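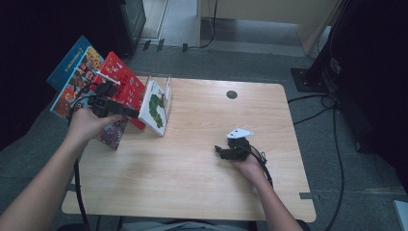
Issue 4

Projects > Narkon > Shelf and Tidy > Progress reports

Progress report to the Sollora fund, 7th July

You asked for fewer graphs this time and more about what the money is doing. It is mostly paying for people to sit at a table and handle children's books with a gripper in each hand. The hand-held pair has taken over from the remote-control desk for nearly all the recording, and we should have made the switch earlier. At the desk, a good operator could stand a picture book upright in the time it takes to drink a cup of tea. With the grippers in the hand it takes about as long as doing it badly with mittens on, a rate the budget can live with.

Recordings

We have 3641 recordings of the book and table tasks, and 3147 of them passed checking. Most of the rest failed for dull reasons: a hand wandered out of view, or the two grippers' clocks disagreed about when things had happened. A handful were lost to a full disk at Eide, who have apologised and bought a bigger disk. The invoice for it went to them.

Picture books are harder than the proposal made them sound. They are thin, glossy, all different heights and inclined to lean on each other. The clear acrylic stand holds a book up nicely, but its edges barely show on camera, and the first trained version of the policy treated the stand as a rumour. We now start some recordings with a book in the stand and others with the books propped up together, so that the robot meets both.

Cables remain a nuisance. Each gripper trails one, and operators learn to move in a way that keeps it off the books. We would prefer the robot not to learn this too. Navora have quoted for a wireless version — the quote is attached, and we suggest reading it sitting down.

Upright objects

The second set of tasks has the gripper close on something tall and narrow, such as a blue pipe, with other thin things close by and a clear plastic container on the table behind. Closing the fingers squarely on the pipe is easy for a person and gives the policy a good deal of trouble, particularly when a striped stick stands right beside the target. It has strong views about stripes. We are asking operators to come in more slowly and to pause before they close, which they find tedious and have told us so in the comments box.

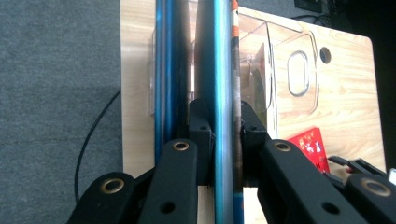
What is left to do

Recording of the upright objects carries on until August. After that, the policy will be trained again on both sets together and tried on the arm at Eide, with 10 attempts at each task and no quiet word with the robot beforehand. The last report promised this trial for the spring. We have reread that sentence and would like to withdraw it.

Spending is within the agreed figure, apart from gripper fingers, which wear faster than planned. We ask to move a small sum from travel to spares. The travel line has hardly been touched, as the table is down the corridor.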